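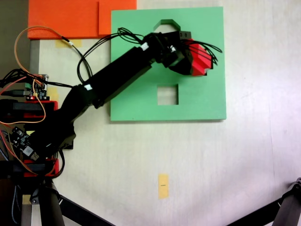
Planner news: the square hole has its own opinions

Release 18 of Onar, our motion planner, went out in November, and it finally stops treating every pose as equally reachable. The old version would pick the shortest path to a hole and then discover, two centimeters above the foam, that the wrist had no room left to turn. It would report this as "goal tolerance exceeded," a message I wrote and would like to apologize for.

Seung-woo Cha rewrote the approach step over the summer. Onar now samples 63 ways of coming down on a target and throws out the ones that end with a joint at its limit. The logs went from 3,597 lines per run to something a person can read over lunch.

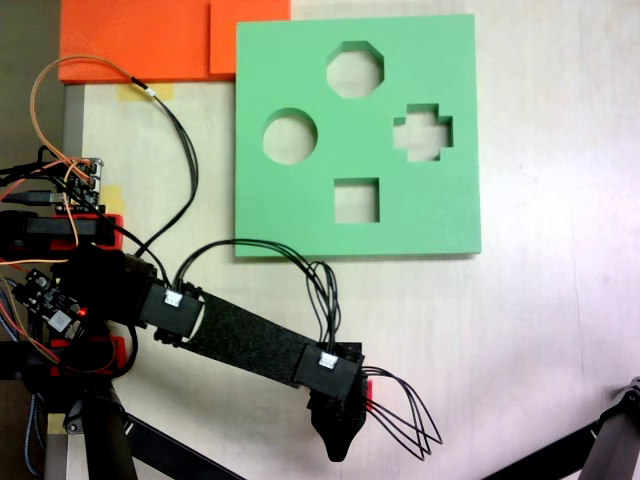 Symmetry is the next item on the list, and the one that eats my evenings. The planner needs to know how many ways a block can be turned and still fit. A circle forgives everything, so the round hole is free. The octagon takes eight rotations, the cross and the square take four, and until last month Onar believed all of them took one. It would swing the wrist most of the way around to reach the single angle it considered correct, dragging the cables along for the ride. The table of rotations is now in the Dovhaniuk config file, where you can add your own shapes. Please check them first. Someone at Stelteck entered 18 for a triangle.

Patches to the usual list, and bug reports too, if you must.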